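Plollon Community Help > Buying and Planning

What should we budget for besides the arm itself?

Posted by kitchenbudget, March 19, 2026

Hi all! I've been handed the job of putting together a spending plan for kitchen automation and I'm a little over my head. We want arms that can do small chores, like running the coffee maker, tidying the counter and taking care of the trash. The arms are priced already. It's everything else I'm worried about — mounts, cables, clamps, spare gripper parts, bags and liners.

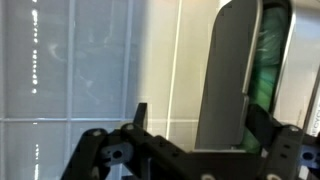
I asked Gokelen for a quote on the extras back in February and it came to $2,262, with one line that just says "accessories" and no breakdown. Is that normal? My boss wants one number and I don't want to go back in the summer begging for more.

Also, do I plan for 2 arms from day one or start with one and add later? The counter would have to be shared with regular coffee stuff and I can't tell how much room to leave.
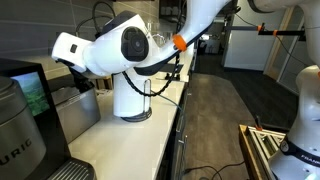
gripfan88
Get the breakdown before you sign anything!! "Accessories" on my quote was $323 and most of it was cable ties and tape I could've bought at the hardware store. As for one or two, just get two, you'll want it anyway.

slowandsteady
I'd go the other way and start with one. The second arm costs you more than the arm, you need another mount, another run of power and more floor space, and then someone has to keep both going. Budget for the second mount now if you can, and leave the arm for next year.

Stuff I forgot the first time around: outlets (count what your appliances already use), longer power cables, something to keep those cables off the floor, and a spare set of gripper fingers. My spare fingers were $162 from Bandedetti and I was really glad to have them.

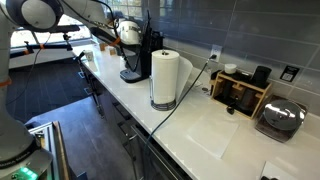 For counter space I put painter's tape down where the base would go and lived with it for two weeks. We ended up moving the coffee things twice. It costs nothing and your boss can come look at it.

gripfan88
ok the tape idea is good. Still say get two

kitchenbudget
Thank you both! I've emailed Gokelen for the full list and I'm going to ask Begum for a second quote so I have something to compare.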